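**旧桌子的台面怎么照顾:我在 Grunness 住了几年以后的笔记**

1/ 中文不是我的母语,我写得慢,有不对的词请告诉我。这一串想谈二手桌子的台面:买的时候看什么,怎么擦,哪些痕迹应该留着。
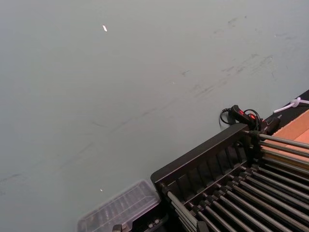
有一位读者留言说,旧桌子一定要先打磨再用,不然永远擦不干净,问我同意不同意。

2/ 我不太同意。打磨是最后一步,很多桌子用不到这一步。人们说的“擦不干净”,常常包括三种不一样的东西:脏、痕、伤。脏在表面上面,痕在表面里面,伤是表面少了一块。三种东西的办法完全不同。

3/ 先说脏。手上的油、旧的蜡、胶带留下的胶,都算脏。用温水加一点洗碗液,软布拧到不滴水,顺着一个方向擦,然后马上用干布再擦一遍。我第一次做的时候布太湿,桌边的封边条鼓起来了,到现在还是鼓的。

4/ 再说痕。灰色或者浅色的台面上,淡淡的擦痕特别容易看见,尤其是光从侧面来的时候。有些“划痕”其实是别的东西蹭在上面的颜色,比如鞋底、金属脚、黑色橡胶垫。这样的痕可以用白橡皮轻轻擦。真的,就是学生用的那种白橡皮。

5/ 最后说伤。用指甲横着过去,如果指甲会停一下,就是伤。伤不能擦掉,只能补,或者接受它。我现在越来越多地选择接受。

6/ 说一下我在哪里买。Clitside 有一个旧货市场,早上七点开门,好的桌子九点以前就没有了。市场里面没有暖气,冬天请穿厚一点的袜子。我这句话是认真的,我有一次站了两个小时,回家以后脚一直不暖和。

7/ 另外一个地方是 Aryee,一家旧办公家具店,在火车站后面。他们的东西贵一点,但是可以送到楼下。注意是楼下,不是楼上。我的语法老师教过我“送货上门”这个词,我以为所有的店都是上门的。

8/ 我在 Aryee 买了现在用的大桌子,431 块,加运费 51 块。单子上写的是“桌,旧,一”。我很喜欢这个写法,把单子留下来了。

9/ 有人问新桌子多少钱。同样大小的,我在店里看到过 2,984 块的,桌腿比我的漂亮很多。台面摸起来没有什么大的差别,至少我的手摸不出来。

10/ 买之前的检查,我按这个顺序做:

- 先蹲下来,从侧面看台面,看有没有弯。
- 用手掌从一边推到另一边,不看,只用手感觉。
- 看四个角。角是最先坏的地方。
- 打开抽屉闻一下。烟味很难去掉,霉味几乎去不掉。
- 最后摇一摇。

11/ 关于摇一摇:不要不好意思。我刚开始很不好意思,在我的国家,在店里摇别人的桌子是很没有礼貌的。这里的卖家看见我摇,反而开始认真跟我谈价钱了。

12/ 如果桌子摇,先看螺丝。拧紧以后还摇,再看地板。我为一张“坏桌子”烦恼了一个星期,后来把它转了半圈,它就站稳了。是地板不平。

13/ 清洁剂的问题。Pusero 的清洁膏我用过一管,去胶很好,味道有一点像松树。可是它会让哑光的台面变亮,而且只亮你擦过的那一块。如果你的台面是哑光的,请先在桌子背面或者靠墙的角上试。我没有先试,所以我的桌子左边有一块亮的,像一个不太圆的月亮。

14/ 怎么把亮的地方变回哑光?我试了三种方法,都没有完全成功。现在那块地方放着台灯。有经验的朋友请教教我。

15/ 白醋和小苏打。网上很多文章说它们可以解决一切。白醋去水垢可以,但是请不要倒在石头台面上,特别是大理石。小苏打是有颗粒的,用力擦会留下新的细痕。我不是专家,这两条是我自己弄坏东西以后才去查的。

16/ 有人在下面问木头桌面上白色的杯子印。如果是热杯子留下的白印,很多时候是水汽进了漆里面。我的做法是垫一块干的棉布,用熨斗最低的一档,不开蒸汽,轻轻放几秒就拿起来看。看一次,再放一次。不要一边熨一边看手机。

17/ 黑色的印就不一样了。黑印常常是水已经到了木头里面,上面的办法没有用。我有一张小凳子上有黑印,形状很像我家乡地图上的一个湖。我没有修它。

18/ 日常的习惯,我写得简单一些:

早上:用干布把灰带走,不用水。
吃饭或者做手工以后:用微湿的布,然后干布。
每个月:把桌上所有的东西拿下来,一次擦完整张台面。

第三条最难。我九月没有做,就不假装做了。

19/ 布也要说一下。旧的棉 T 恤最好,把有印花的部分和缝线剪掉。缝线是硬的,会划台面。我有大约 6 块这样的布,洗的时候不加柔顺剂,加了以后布就不吸水了。

20/ 架子和盒子放在桌上的时候,底下贴一点毛毡。便宜的毛毡贴也可以,但是要定期翻过来看,小沙子会藏在毛毡里面,那时候毛毡就变成砂纸了。搬东西的时候请拿起来,不要推。我对自己说过很多次这句话。

21/ 回到开头那位读者的问题:什么时候应该打磨?我的看法是,实木,漆已经一片一片掉下来,并且你有一个可以开窗的房间和一个完整的周末,可以打磨。贴面的板子请不要打磨,那层面很薄,几下就穿了。

22/ 怎么知道是不是贴面?看边。如果桌面的纹路到了边上就断了,边上是另外一种纹路,或者有一条细细的线,多半是贴面。还可以看桌子底下,那里的人做得不太仔细,真相比较多。(“真相比较多”这样说对吗?我查了词典,还是不确定。)

23/ 补小坑的蜡条,我买过深、中、浅三种颜色。店里灯光下看着正好的颜色,回家都不对。后来我把两种颜色在手里捏在一起,才比较接近。先用浅的,再慢慢加深。加深容易,变浅要全部挖出来。

24/ 我也想谈谈价钱以外的事。我刚搬到 Grunness 的时候,房间里只有一张床,吃饭在窗台上,写信也在窗台上。后来有了第一张旧桌子,桌边有人用圆珠笔写过一道乘法,写得很小,答案是错的。我擦了别的地方,那一道没有擦。

25/ 那张桌子后来送给了楼下的邻居。邻居问要不要把上面的字去掉,我说随便。上个月我去还一个锅,看见乘法还在,旁边有人用铅笔写了正确的答案。

26/ 补充一条,刚才忘了:搬运的时候,桌面和桌面之间请放纸板,不要放报纸。报纸的墨会印在浅色台面上,我的一张桌子上有半个天气预报,是反着的。白橡皮对它有一点效果,效果不大。

27/ 有人问 Clitside 的市场下雨开不开。开,有顶棚,但是靠门的那一排会湿,桌子放在那里的话请看看桌腿底下有没有发胀。

28/ 下一次我想写椅子,主要是椅面塌下去以后怎么办。如果你修过藤椅面,请留言告诉我用的是多粗的藤,我买错了两次,现在家里有很多不能用的藤。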